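Jistelov Bedroom Cleaning Set: Fault Subset

Maintainer: Leonie Schnyder
Last revised: 07/05/2019
Status: frozen, no further episodes will be added

Summary

The fault subset holds 178 teleoperated episodes from the Jistelov bedroom cleaning set that were stopped early or flagged in review. The remaining 537 episodes are in the main release and have their own card. Both parts share a file layout and can be loaded with the same reader.

All episodes use one two-armed robot. The left arm carries a two-finger gripper and the right arm a multi-finger hand. Tasks are short household jobs around a mattress: sweeping up small debris, moving a cloth, putting things in a basket or tray.

What went wrong

Most stops trace back to one fault. The left gripper reports "closed" when its motor current passes a threshold. With a padded or wrapped handle, the threshold is reached before the fingers have a firm hold. The controller then allows the arm to move at full speed, and the tool turns in the grip or drops.

A second fault is less common but counts as a safety matter. When the tool slips, the wrist force reading jumps, and the Zononex bridge treats the jump as contact with the floor. In firmware from January the response was to push down and hold position. Eight episodes ended with an emergency stop for this reason. In one of them the operator was reaching toward the tool when the arm moved. There was no injury. The downward response has been removed, and the arm now freezes and waits for a manual release.

Views of the workspace and tools
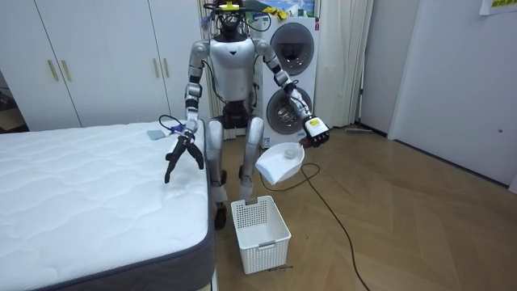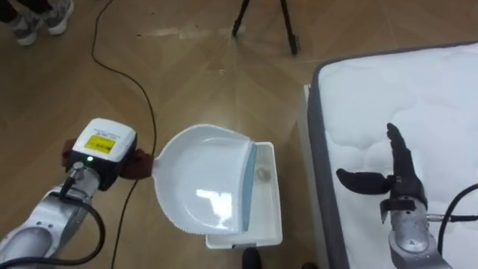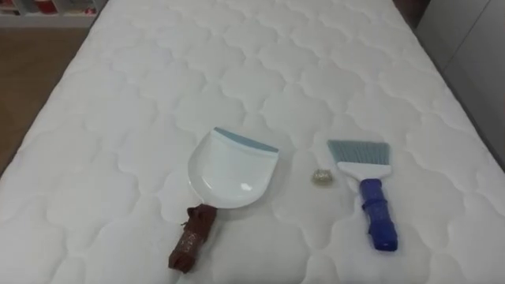
Fault labels

Each episode has one primary label and may have a secondary one.

grip_early: gripper reported closed before a firm hold
tool_rotate: tool turned in the grip after lift
tool_drop: tool left the grip
false_contact: force jump read as floor contact
cable_snag: a cable caught or pulled tight during motion
operator_abort: stopped by the operator, no fault found later

Labels were assigned from the logs first and checked against video second. Where the two disagree, the log label is kept and the field review_conflict is set to true. We left these in — removing them would hide the cases where the current trace alone is misleading.

Known problems

Gripper current is logged at 50 Hz. That is too slow to show the first moment of finger contact, so do not use it to time the grasp.

The head camera clock drifts against the arm clock. A correction is stored per episode in sync_offset, but it is not applied to the raw files.

The cable_snag label is unreliable in the early episodes. It was added partway through collection and only some of the older logs were gone over again.

Files recorded on the Jaltimmont workstation use the old joint names. The script rename_joints.py converts them in place, so make a copy first.

Safe use

Do not replay these trajectories on hardware. They include the motions that led to the stops, and the freeze response exists only in the updated controller. For replay tests, use the main release with the speed limit on and a person at the stop button.

Fault reports and label corrections go to Leonie Schnyder. Include the episode ID and the controller version.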